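The Salt Wardens

The Salt Wardens is a fantasy television drama series created by Yaroslav Savchuk and produced by Tivenico. It takes place in Clostthorpe, a walled port that lives from the salt trade, and it follows two women who guard the city during a long dispute over the throne. The series ran for four seasons and has 37 episodes. It is mostly discussed today for its writing of female characters, and for the friendship between the captain Oda Venn and the tax clerk Ilse Harrow.

Premise

The story begins in the year 1288 of the city calendar. The old duke dies without naming an heir, and his three children each claim the right to rule. The salt wardens are an order of armed guards who protect the pans outside the walls. By their oath they can't support any claimant. Oda Venn, who has served in the order from the age of 18, believes in this oath completely. Ilse Harrow keeps the account books in the customs house and doesn't believe in very much, but she discovers that one of the heirs has been selling the winter salt in secret to the inland town of Steinbach.

The two women meet in the second episode, when Oda is sent to arrest Ilse and decides to hear her first. Most of the later plot grows from this decision.

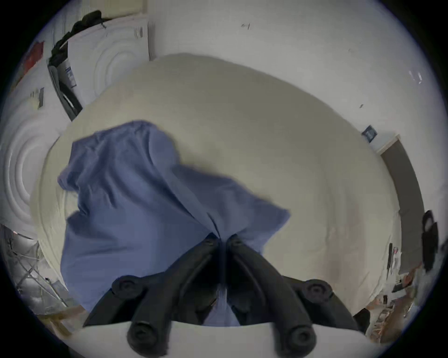 The first season stays almost entirely inside the walls. The second opens the map and shows Steinbach, where the people are hungry and see the wardens as thieves. Many viewers found this change difficult at first, because the side they had learned to trust was now seen by its victims. The third season covers the siege, and the fourth covers the year after it, when there is no clear winner and the order itself is close to breaking.

Main characters

Oda Venn (played by Roksolana Bilyk) is captain of the east gate. She is slow to speak and has a strong sense of duty. In the early episodes she obeys orders which she knows are wrong, and the series doesn't excuse her for it. The burning of the pan houses, at the end of the first season, is done by her own command.

Ilse Harrow (Solomiia Moroz) is a clerk, later keeper of the seal. She lies easily and often for good purposes. Her memory for numbers is used many times in the plot, most famously in the trial episode, where she recites a ledger of 3782 entries while the judges sleep, wake up and sleep again.

Duchess Maren (Marichka Chornovol) is the eldest of the three heirs. She begins as the main opponent and orders two murders before the middle of the first season. From the third season she is more a partner of Oda than an enemy, although neither of them would use this word.

Brother Aldous (Grigore Bratu) is the priest of the order. He keeps the oath book and is the only person who has read all of it. His part was small in the first scripts and became larger after the first season.

Development and writing

Savchuk wrote the first version as a stage play for two actors, with all of the action in a single guardroom. The play was never performed. When Tivenico bought the rights, the company asked for battles, a royal family and a wider city, and he added these but kept the guardroom. At least one long conversation in every episode takes place there. The crew called these the stove scenes, after the iron stove in the middle of the set.

The scripts were written in order, and the actors received only two at a time. Bilyk didn't know during the first season that her character would give the order at the pan houses, and she has said she would have played the first meeting with Ilse more gently if she had known. Savchuk considered this a good result.

There was a long disagreement about Maren. In the outline she died during the siege. The writers changed this during work on the third season, and her death was given to her younger brother, Corvin, whose story then had to be made shorter. Some threads around Corvin are for this reason left open, among them the letter he hides in the chapel in the fifth episode of that season. It is never found.

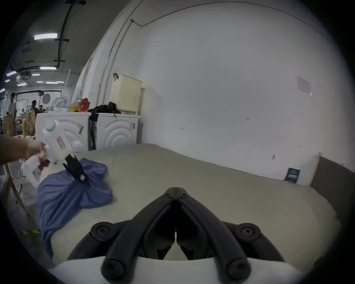
Bratu, looking back on the change, said that keeping Maren alive was the moment when the show understood what it was about, and that he had argued against it at the time. In his opinion Corvin was the better villain, but Maren was the only person left in the story who could tell Oda the truth and be believed.

Themes

The main subject of the series is loyalty, and what it costs to the person who gives it. Oda is loyal first to an institution, then to a person, and the fourth season asks if there is a real difference between them. Ilse moves in the opposite direction. She begins with loyalty to no one and ends as the last defender of the oath, which she finds badly written and wants to correct.

The treatment of violence has also been much discussed. Women in the series command troops, poison rivals and start wars, and they aren't punished by the plot more than the men are. At the same time the city is cruel to almost everybody in it. The salt workers, both men and women, lose more than any of the noble characters, and one frequent complaint is that they have few lines before the third season. The character of Wenna, a pan worker who becomes a speaker for the others, was added in answer to this.

Whether the relation between Oda and Ilse is a romantic one is never stated. The final season gives support to both readings. In the last guardroom scene Ilse moves her chair to Oda's side of the stove, and the conversation continues about grain.

Broadcast and release

The first season was shown one episode per week, always at 9 p.m. From the second season Tivenico released the episodes in pairs, which many viewers disliked because the scripts hadn't been planned in this way. The fourth season returned to single episodes and started in September. A home edition by Trustau contains all episodes together with the text of the unperformed play.

Reception

The early reviews were polite but not warm. Critics praised the two leading actresses and found the politics of the salt trade hard to follow. The opinion improved with the trial episode, which is still the one most often recommended to new viewers, although it makes little sense without the four before it. The siege was admired for its quiet. The attackers are hardly seen, and the greater part of the fighting is heard through the walls.

The ending divided the audience. Oda leaves the order but stays in the city, in a rented room above the customs house, and the last minutes show her at a window with the morning noise of the market below.

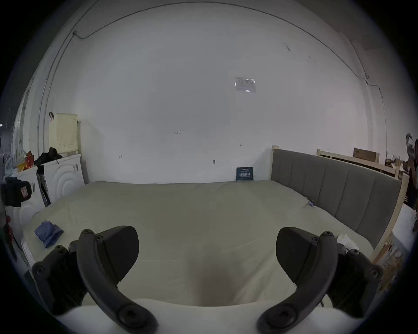
Bed and gripper, with a blue cloth on the duvet.

Viewers who had expected a coronation or a death were disappointed. Others felt that any larger event would be false to the character. Savchuk has refused to say who holds the throne in the final scene, and the bells, which ring differently for each of the three heirs, aren't heard in it.

Related works

A short novel, The Oath Book, tells the early life of Brother Aldous and ends on the day before the first episode. It contradicts the series in one place, where the east gate is said to have two towers. The television version has one.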